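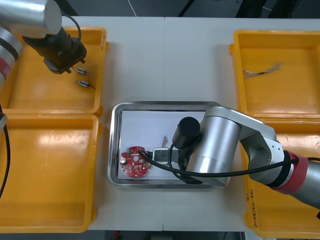 Good Practice at the Two-Arm Sorting Cell: Gallery

The Pleduston bench guide covers shared tabletop cells where two robot arms work over the same parts. It was written for the people who set up the table at the start of a run and clear it at the end. The gallery page goes with section two, on bins, trays and cables. The text was put together by Kerstin Halvorsen, with corrections from Ingegerd Berge after the January review. The rules apply at both the Pacheco and Morklow benches.

Two arms over one table, one tray in the middle, two bins on each side. All of section two assumes this layout. If your cell has a different one, get a layout sheet approved before you apply any of the numbered rules.

Notes on the layout

Bins
Four yellow bins, open at the top. Each arm serves the pair on its own side and does not reach across the tray to the other pair. A part that has to change sides goes through the tray. We had a long discussion about whether to allow direct transfers when one arm is parked, and the answer for now is no. Rule 2.4 will be looked at again when the Morklow bench gets its new controller.

One kind of part per bin. The two small cylindrical parts with wire leads at upper left are together in one bin, and the bundle of thin twisted wires is in a bin on the other side. Loose wire catches on leads very easily, and a gripper that picks up one part with another hanging from it will usually drop both somewhere between the bin and the tray.

Empty bins stay on the table. The lower left bin has nothing in it and still belongs there. The arm programs use fixed bin positions, and a missing bin means parts set down on the bare table. Do not use an empty bin for pens, gloves or screws.

Handwriting on bins
One bin has marker writing on its wall. Older bins at both sites have the same sort of thing, mostly left over from earlier jobs. Marker text is not a label under this guide. The valid label is the printed card on the setup sheet, form 14, which lists each bin by position. When a bin with old writing comes up for cleaning, wipe the writing off if it will come off. If it will not, the bin can stay in use, but nobody should sort by what is written on it.

The center tray
The tray is stainless steel and is lined with a sheet of plain white paper. Change the paper at the start of every run. Small parts show up well against it, and it cuts down the glare from the polished metal. Lay it flat with no folded corners. Tape is not allowed, as it lifts with the gripper.

Circuit boards go in flat, parts side up, like the round red one at the left of the tray. Do not stack boards. Do not lean one against the rim, even for a minute. Small items that stand upright on their leads are allowed in the tray, but they must be placed by hand before the arms are enabled.

The tray is also the only place where both arms may work, and they take turns. Whichever arm is not working there waits over its own bins. Rule 2.9 gives the waiting height, which is set in the cell file and should not be changed at the bench.

Cables
Most of our reports are about cables. Of the 91 stop reports filed in the last period, more mention a cable than any other single item. The long black cable on the right arm runs in a wide curve over the tray, across the edge of the board and the small white device. A curve like that has to be checked before the next move, with these points in mind:

Slack should be enough for the full reach of the arm and no more.

A cable may pass over the tray. It may not rest on a board or a loose part while the arm is moving. Stop, lift the cable clear, and start again.

Cables on the left side should come down outside the bins. One that drapes over a rim gets moved back before the run continues.

Anything hanging onto the far edge of the table is to be tied back, including thin white leads that are not part of the arm.

Use the reusable straps from drawer 532. Zip ties have been tried at Mollness and left sharp ends, so please leave them out.

Grippers and tools
The two arms do not carry the same tool. The left has a black gripper with angular jaws. The right has a black cylindrical tool that points straight down. Setup sheets must name the tool on each side, and the operator reads both names aloud to the second person before enabling the arms. Write "left" and "right" as seen from the operator's side of the table. Ingegerd asked for this after two sheets came back with the sides swapped.

The red bands
The red band on each arm is a visual marker for staff. Keep it visible. Do not cover it with tape, straps or asset tags.

Hands over the table
No hands over the table while either arm is enabled. This includes the side where the arm is not moving. To straighten the paper or turn a board, press stop, wait for both arms to settle, and say "clear" before you reach in. The second person repeats it back.

Surface and seam
The white table is made of two panels with a seam down the middle. Check it with a fingertip during setup. If one panel sits higher than the other, the tray can rock. Report it on form 14 and use another bench until it is leveled.

Questions about section two go to Kerstin Halvorsen, extension 955. Printed copies of the guide are kept at each bench, in the holder next to the stop button.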